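Interior door drags on the floor only in summer

tiltar_owner
Posted 2024-05-08
Second year in this house and the bedroom door is starting to drag again. It was fine all winter. It rubs at the bottom on the latch side, the last 10 inches of the swing. I tightened the hinge screws in November and it helped for a while. Do I plane it or leave it alone?

Domen
Don't plane anything yet. Take out one screw from the top hinge and put in a 3 inch one that reaches the stud. Fixed two of mine that way.

baran5
Disagree. If it only drags in the warm months it's humidity. A longer screw won't stop wood from swelling. Take it off, sand the bottom edge, seal it. Most people never seal the bottom.

tiltar_owner
Same kind of door in the spare room, orange wood with dark brown baseboard next to it. That one has never given me trouble.
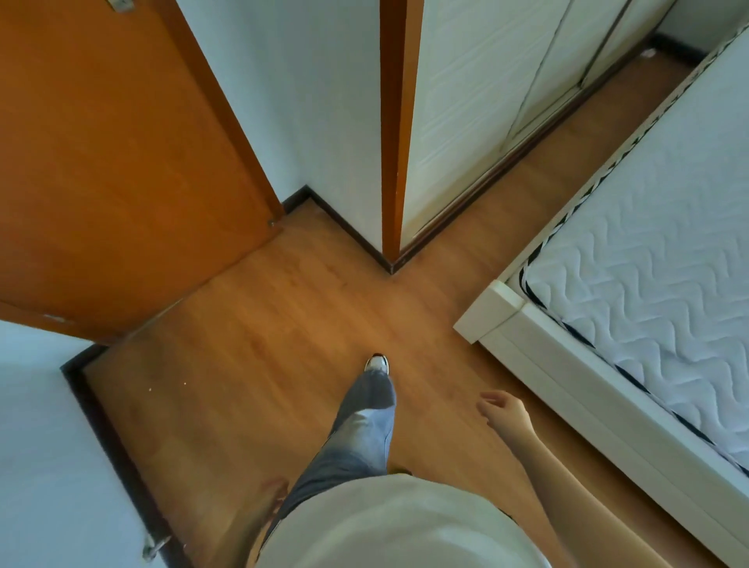 Igor Sikora
Check the gap at the top before you pick a side. If it's wider at the latch corner than at the hinge corner, the door is sagging and Domen is right. If it's even all the way across, go with sanding.

tiltar_owner
Wider at the latch corner. Not by much, maybe the thickness of a nickel.

Domen
Long screw then.

baran5
Fine, but I'd still seal the bottom. What's the humidity in there?

tiltar_owner
No idea. I'll get a meter this weekend and do the screw first.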